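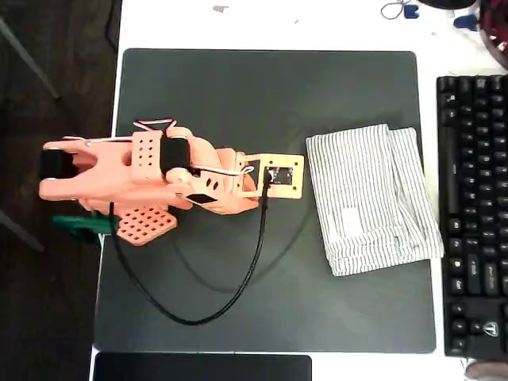
Attachment 1. Striped piece, folded, on the desk mat. Top layer off again.

Subject: Stripes won't line up when folded, collar won't lie down
Product line: Nusside striped cottons
Status: open, then closed, then open

We use cookies to remember your preferences and improve your visit. By continuing you accept our cookie policy. Accept / Manage settings

Customer message:
I bought from your Campbell range in July and have been trying to fold it ever since. I followed the card in the package. The card says to produce "a crisp rectangle." I have produced a rectangle in the sense that a potato is a sphere. The top layer always ends up slightly to one side of the one below it, and with pinstripes you can see it from the hallway.

I work on a desk mat because it's the flattest thing in the house. I own an ironing board but it has opinions.

The dress shirt is a separate problem. Please advise on both, or tell me which drawer closes hardest.

Log, 9:40 am
Asked customer to confirm which folding card was supplied. Customer has the Flolley card, version 3. This is the card for towels. Sent the correct one.

Log, 11:15 am
Customer reports the correct card has 28 steps and that she lost the will at 26. Suggested the short method: smooth toward the edges, fold in half along a stripe, press with the palm, fold again. Don't chase the corners. Follow one stripe near the fold and let the others do what they like.

Log, 1:05 pm
Short method tried 2 times. Offset smaller, "now visible only from the kitchen." Customer considers this a win. Ticket closed.

Log, 1:20 pm
Ticket reopened. Shirt. 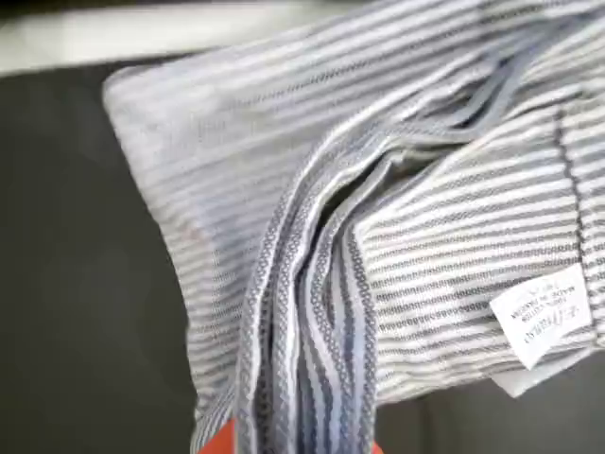
Reply added by Rhonda Kennedy, Fabric Care Desk, Cuvurell

Thanks for the close-up. I can see the patterned trim taking a hard bend in the middle of the collar band, and that's where I'd start. There are several layers gathered in there, and while they're creased like that the rest of the shirt has no reason to cooperate.

Open everything out and button the top button. Lay the shirt face down, run a thumb along the band from one end to the other, and only then turn the collar over it. If the trim kinks again, iron the band by itself from the inside, a few inches at a time. Leave the body for last. People always do the body first, get it beautiful, and then wreck it wrestling the collar.

There's also a faint pinkish-tan spot on the pale panel at the left. I can't tell from here whether it's a mark or just how the light landed. Please check it by a window before any iron goes near it. If it's a stain, dab with cool water and plain soap and let it dry, and write back if it's still there.

I can read "100% COTTON" on the upside-down label, but send me the wash symbols too when you get a minute. I'm leaving the ticket open until then.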